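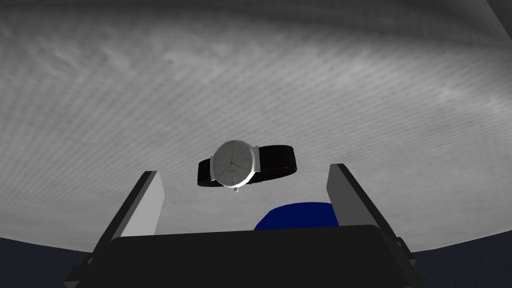
Skiltedwood: wrist-view grasp episodes in simulation

Maintainer: Tươi Lý
Release: 2019-03-01

Skiltedwood holds rendered wrist-camera episodes for testing grasp policies under camera roll. Rooms come from the Somau scene set. Each episode stores RGB, joint state and gripper width.

Splits
train: 78 scenes
val: 17 scenes
test: 22 scenes 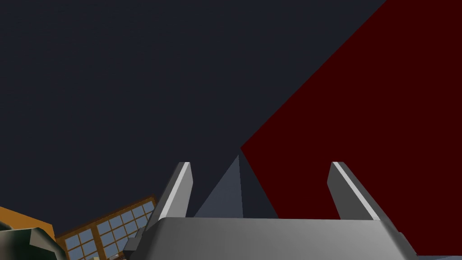 Rolled wrist view, gripper open, window at lower left.

Known issues
Object poses are logged in the world frame, camera poses in the base frame. Convert before training. The Trongate loader does this; the older Hầu loader does not.
Eight test scenes have no depth channel. Leave them out when reporting depth results.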